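Where does a returned jumper go? My project on clothes returns in Surnevport

I picked this topic because I send back a lot of clothes. I order two sizes, keep one and post the other, and until this term I'd never once wondered what happened to the other one. My flatmates are the same (worse, if you count shoes!) so I had plenty of people to pester.

The plan was a questionnaire plus a few longer chats. I put the questionnaire out in November through the course mailing list and the noticeboard at the Estik student hall, and 100 people filled it in. I'd dreamed of 1000, but my tutor said that was never going to happen and she was right. Most of the questions were about why things get sent back, how quickly, and whether people would still bother if they had to pay for it.

Size was the big reason, which won't surprise anyone. What did surprise me was how many people said they'd known when ordering that something was going back. They weren't embarrassed about it either -- one girl told me her bedroom is her changing room and the shop should be glad she isn't making a mess of theirs.

Once a parcel is handed over, it still has to be opened, checked, folded and sent on to the right shelf, and every one of those steps costs somebody time.
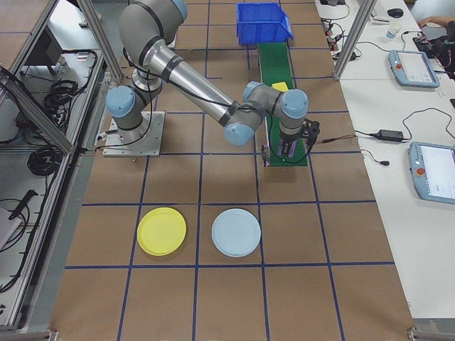 Fig. 1. Robotic arm and green conveyor belt on a taped work surface.

I also had a chat with the people at Atallah, a small clothes shop near the harbour that sells online as well. They let me sit in the back from nine in the morning and ask daft questions, which was very kind of them. Their returns get looked over by hand for make-up marks, missing buttons and that perfume smell you can never get out. Anything fine goes back on sale the same day. Anything not quite fine goes on a rail at the front with the price cut, and the rest goes to Flernar, the repair workshop up the hill.

I'd expected the shop to want fewer returns full stop, but it's messier than that. Their best customers send back the most! If they charged for returns they think they'd lose exactly the people who spend the most, so they've put their effort into better size charts instead -- proper ones, with the length of the sleeve and everything.
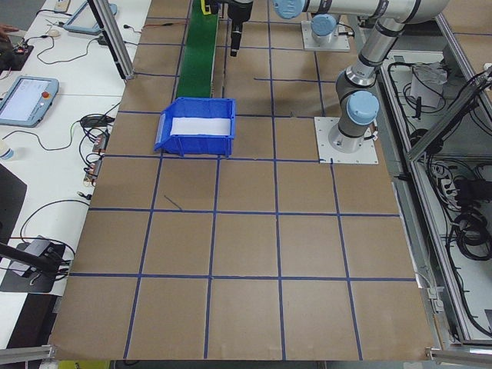
Romana Šimko thought I was letting the shops off too lightly in my first draft. She wrote in the margin that a size chart is no use when the same brand cuts two pairs of trousers differently, and that I should have asked who pays for the van.

Fair point, and I went back and asked. The shop pays, and it goes into the price of everything, so people who never return a thing are chipping in for people like me. I felt a bit guilty about that.

If I did this again I'd get answers from older shoppers too, as almost everyone in my sample was a student. I'd also ask people to keep a diary for a month, because I don't think any of us remember properly what we've sent back. I certainly didn't. I went through my own emails afterwards and the number I'd put on my own form was far too low.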